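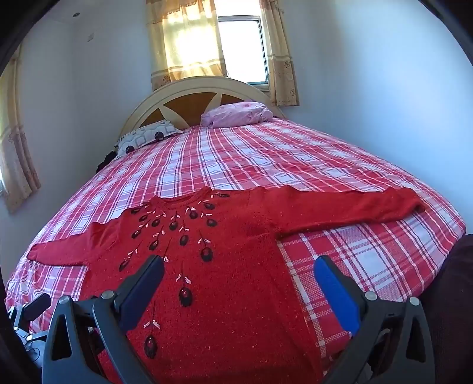
**Rissanen opens a knitwear repair and resale counter at its Gotine store**

GOTINE, 14th September — Rissanen, the secondhand clothing shop that has spent years telling customers to keep their sweaters, will now help them do it. The Balter Counter opens at the back of the Gotine store this week, past the coats and just before the shelf of single gloves, which remains unsold.

The counter takes in knitwear of any age for washing, de-pilling and mending. Pieces their owners no longer want can be left for resale, with the price agreed on before anyone gets attached to a number. During a trial run that began in January, the shop accepted 228 sweaters and put 157 of them back on sale. The rest were returned, taken apart for yarn or, in the case of one turtleneck, politely declined.

Basic mending costs $20 a garment and covers up to 2 holes. Moths with greater ambitions will be quoted separately. Embroidered and beaded pieces are welcome, although they go to the Nasonon workroom across town and take longer to come back.

"We have nothing against new sweaters," the shop said in a statement. "We would simply like to see what was wrong with the old one. Quite often it was a button." 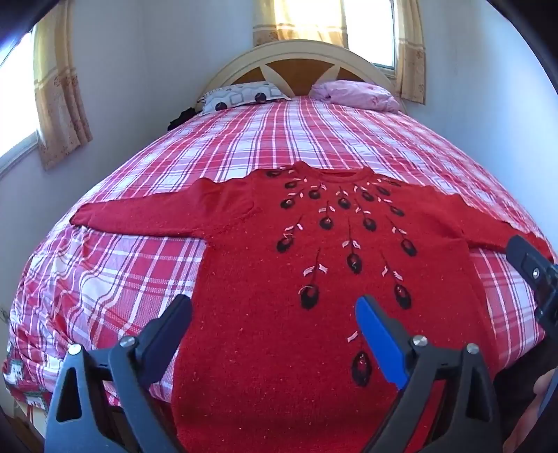

Does a sweater have to come from Rissanen to be repaired there?

Any sweater is accepted, wherever it was bought, and no receipt is needed. It should arrive clean and dry, with loose buttons in a labeled envelope.

The counter keeps the same hours as the store. Customers dropping off more than a bagful are asked to call ahead, and those clearing out an entire attic are asked to call well ahead. Finished items are held for a month, after which they join the resale rack — with one reminder first.

**Press contact:** Rissanen press desk, Gotine store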